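3.2 Sources and coding

The study draws on the printed appeals of four children's charities, referred to by the names of the towns or districts where they began: Priver, Retham, Yusof and Purklow. All four started as local homes or day shelters and later moved into family support and advocacy. Their archives differ a good deal in size. Retham kept nearly everything it printed, including proofs. Purklow lost most of its early leaflets when its head office moved, and we relied on copies held by former supporters.

We gathered 725 items in all. An item was kept if it was addressed to the public, carried the charity's name or mark, and asked for money, goods or time. Annual reports were left out unless they had a separate appeal bound in. This left 486 items for coding. Of these, 224 used a mark or emblem that was later dropped or redrawn, and they form the set discussed in Section 4.

Each item was coded by two readers working separately. Ye-ji Jin and Lợi Cao coded the Priver and Retham papers, and Efthymia Sotiropoulos and Thodoris Moschos coded the rest. The coding sheet had fields for the form of the name, the place of the mark on the page, the wording of the request, and the way children were spoken of. Where the two readers disagreed, Eirini Karagiannis read the item and made the final choice. Most disagreements were over the last field, in particular over whether words such as "waif" and "little one" should be coded together. We kept them apart. 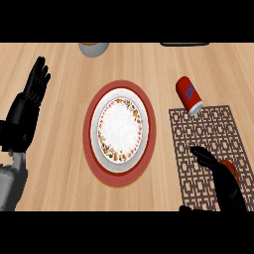 Figure 2. Simulated tabletop, viewed from above, with a red placemat left of center.

Dating was harder than we expected. Fewer than half of the leaflets from before the 1930s carry a year. For Retham we could match leaflets to entries in the printer's account book, which gives the run for each job; the largest was 3,000 copies, for a July seaside appeal. For the other three charities we used the street address on the donation slip, the name of the secretary, and the price of postage where it was given. Items that could not be placed within a ten-year span were coded but not used in any comparison over time.

3.3 Names and marks

A change of name and a change of mark were treated as separate events. At Priver the name was shortened twice while the lamp emblem stayed the same. At Purklow the reverse happened: the name was left alone and the emblem was redrawn several times, first by a supporter and later by a commercial studio. Yusof changed both at once, and its minutes record a long argument over whether the word "home" should remain in the title after the last residential house had closed. It was removed, then brought back in smaller type under the new name, where it stayed for several years.

Overlap was common. Charities used up old stock after a new mark was adopted, and collecting boxes in shops could carry an old emblem long after the letterhead had changed. We therefore coded the date of first use and the date of last known use for each mark. The gap between them is longest for boxes and shortest for letterheads.

The coding sheet was closed on December 28, 2022. Two folders of Purklow leaflets reached us after that and are not part of the counts given here. They are listed in the appendix with their shelf numbers.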